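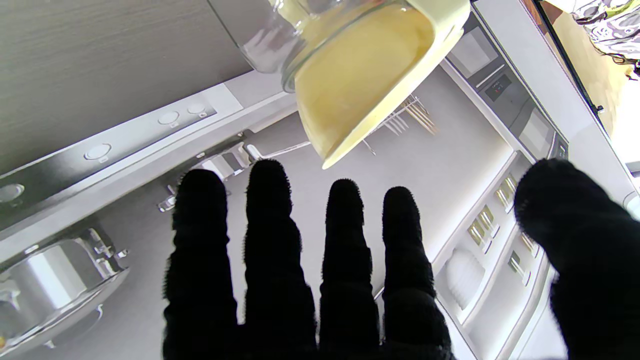

How does a robot hand know it has touched something if it has no touch sensors?

It can learn to tell from its own wrist camera, by watching how the fingers and the thing in front of them stop moving relative to each other at the moment of contact.

That question has eaten most of my year at the Gundance project, so I'm very happy to finally have something to put in the newsletter! We call the method Varance (I lost the naming vote, don't ask) and the idea behind it is pretty simple. We take short clips from the wrist, we let a small network guess frame by frame whether a finger is touching or only close, and we feed that guess back to the controller as if it came from a sensor pad. The hand gets a sort of pretend sense of touch, and we get to skip the wiring, which I have re-soldered more times than I care to think about.

The part that took the longest was the labels. When I started I was going through clips by hand and marking contact myself, and by the end of the first batch I was arguing with my own notes from the day before. Is a fingertip touching when the fuzz of the glove brushes the surface, or only when the finger stops? I went back and forth on this for weeks. In the end we settled on the stop, and I wrote it at the top of the labeling guide in capital letters. The final set has about 2000 clips, recorded on 11 different kinds of household surface, and I'd still like more of the shiny ones.
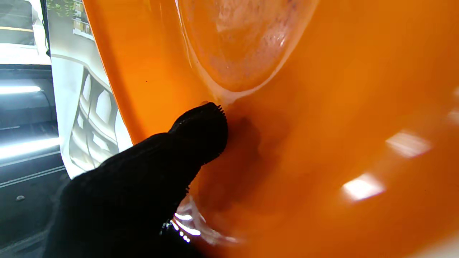

Shiny is where the trouble is. A matte surface gives the network plenty to hang on to, but on anything glossy the highlights slide around when the wrist moves, and the early version kept reading a sliding highlight as a sliding finger. We tried blurring them out first (bad idea, we lost the fingertip too). What helped was giving the network 2 frames a little apart in time together with the wrist motion between them, so it could work out what ought to have moved and by how much. Shadows got more useful after that as well! A shadow closing in on a fingertip is a lovely clue, and I hadn't planned for it at all.

On our test set the new version makes 30 percent fewer false contact calls than the old one. Clear glass is still the weak spot, and I would not let it near anybody's good tumblers yet. Slow contact is shaky too, when the finger sort of drifts in and never really stops.

Next up is a run at the Privel kitchen in November, with the code the Cloutier group has been using for grasp planning on top of ours. If you want the labeling guide, capital letters and all, write to me through the newsletter address and I'll send you a copy. Clips of glossy things are very welcome in return, especially curved ones.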